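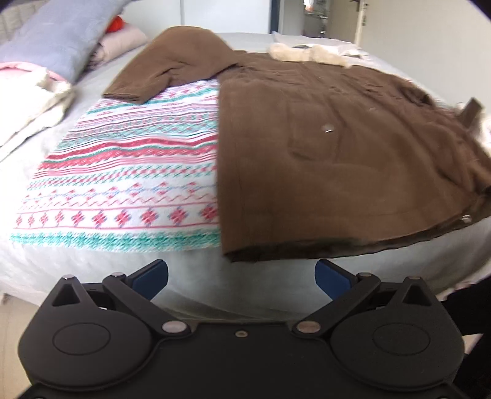

Folding a coat is the assignment that separates the clubs who have read about manipulation data from the clubs who have collected any. Ours spent most of the fall on dish towels, which are flat, square and forgiving, and we came out of it with a high opinion of ourselves. Then we moved on to outerwear. A coat has a front and a back, sleeves with opinions of their own, and hardware. On a brown one like this, with a fluffy collar and a patch pocket, the shiny snap beside the pocket is the best landmark you're going to get, so start your planning from there and work outward.

What follows is how the Trelluteo student robotics club records coat folds with a hand-held gripper. It assumes you already have the gripper calibrated and know which end to hold. If you don't, do the towel tutorial first. Yes, all of it.

Step 1. Pick a surface

A bed beats a table. Tables are too narrow for a coat with its arms out, and the sleeves slide off the side at the moment you need them. Strip off anything you'd be sad to see in the data, then stop. Your policy will someday meet a bed with pillows and a blanket on it, and it may as well get used to the idea now.

Watch the contrast. A dark coat on a pale sheet is easy. A white sweater on a pale sheet is a way to lose a Saturday, as two of our members can confirm.

Step 2. Lay the coat out badly

Beginners spread the coat perfectly before every take, smooth both sleeves, and train a robot that can fold only coats that are nearly folded. Vary it. Bend one sleeve. Leave wrinkles across the chest. Put the collar toward you for a few takes and away from you for the rest. Our rule is that whoever resets the coat can't be the person who folds it, which keeps everyone from doing themselves favors.

Step 3. Practice the pinch

Open the fingers wide before you get near the fabric. Come in low, with the tips angled down, and take a small bite at the edge. A big bite feels safer and picks up the sheet too. Check by lifting an inch or so: if the bed comes along, let go and try again.

Good places to pinch, in the order we teach them:

- the cuff
- the hem, close to a corner
- the side edge at pocket height
- the collar, once you've earned it

Avoid the snaps. They're handy to look at and horrible to grip. The pads skate right over metal, and you'll get a lovely recording of nothing being picked up.

Step 4. Fold

Sleeves first. Pinch the cuff, carry it across the body, set it down, open the fingers, and back straight out. Most of our spoiled takes happen on the backing out, when people turn for the next grab with a bit of lining still in the fingers and drag the whole thing sideways.

Next, bring one side in to the middle, then the other. Last, hem to collar. Move at the speed you'd use if your grandmother were watching and it was her coat. With only one gripper you can't hold both corners of the hem, so take one up halfway, go back for the other, and even them out. It looks silly. It trains fine.

Keep your free hand out of it. Your free hand will want to help. Put it in your pocket.

Step 5. Say when it's bad

Every take gets a label: good, messy or scrap. Messy is the useful one, and new members never use it. If the fold ended up lopsided but you recovered from a slip along the way, that's messy, and we want it. If you sneezed and launched the coat off the bed, that's scrap.

For our last round we kept 215 takes and scrapped 94. I'm told by other clubs that this is a lot of scrap. I'm also told by other clubs that they don't have any scrap, and I have seen their demos.

Step 6. Back it up before you put the coat away

In that order. Copy the session to the club drive, open one file from the middle to be sure it plays, and only then hang things up. Yanling Lü wrote our upload script and will be happy to explain it to you at length.

The Rakance round in April asks for 3,000 takes across all garments, so if you have a jacket with a zipper and a free evening, sign up on the sheet by the lab door. Gloves count as garments. We checked.

Posted 24 Dec 2025 by Latrice Delacroix

3 comments

Hanyu Meng
What do you do about hoods? Ours flops over the collar and the gripper grabs it every time.

Latrice Delacroix
Fold it down into the body before the sleeves, and record that as part of the take. Or borrow a coat without one.

Shiyu Fang
The free hand in the pocket thing fixed half my takes. The other half are still my fault.

Related posts
Dish Towels, Parts 1 and 2
Calibrating the Hand-Held Gripper Without Crying
Socks: A Progress Report
Notes From the Galang Meetup
What to Name Your Files (Not "final_final")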